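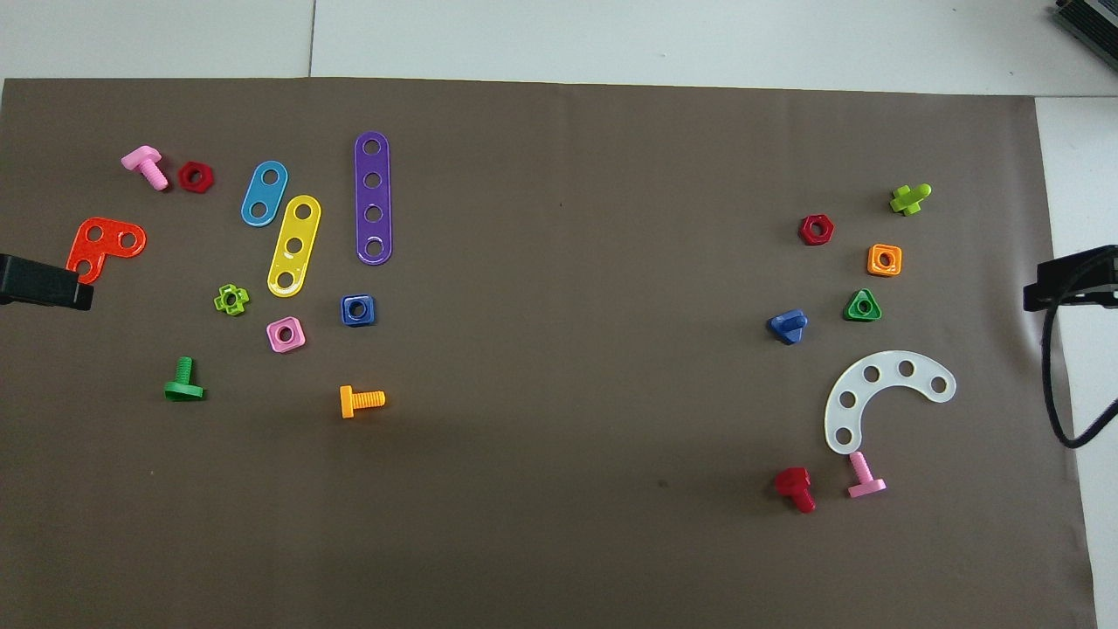 Equipment Planning | Talks
March – by Pylypenko

Speaker notes, Thursday session, 40 minutes

Opening. State the request: a second two-arm cell at the Flerus site, same layout as the first. Don't read the budget sheet aloud. Go straight to the total.

Cost lines. Arms and controllers are quoted by Bristent as one item. Grippers are separate. Spare finger sets come to 2,435 for the year – say that this is a consumable and belongs in operating cost. Lead time on arms is 16 weeks. Lead time on cables is shorter, so order those last.

Work content. Small plastic bolts, nuts, strips and plates on a paper mat. Mixed shapes drive the gripper choice. If asked about suction, point to the perforated strips and the bolt heads.

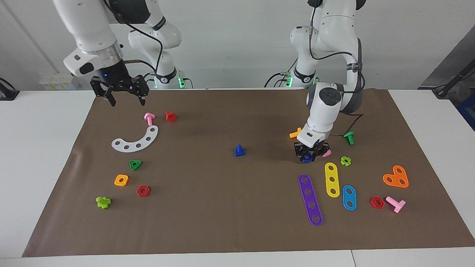 Two-arm cell with construction set parts. Left arm's gripper closed on a dark blue part, right arm's gripper open.

Utilization. The Jaditik log gives 91 percent of booked hours used. Explain that booked hours exclude setup. Expect a question on this.

Decision needed. Approve the arms now, hold the table and mats for the next quarter. Paper for the mats comes out of the supplies line – no approval required.

Leave the quote on screen during questions.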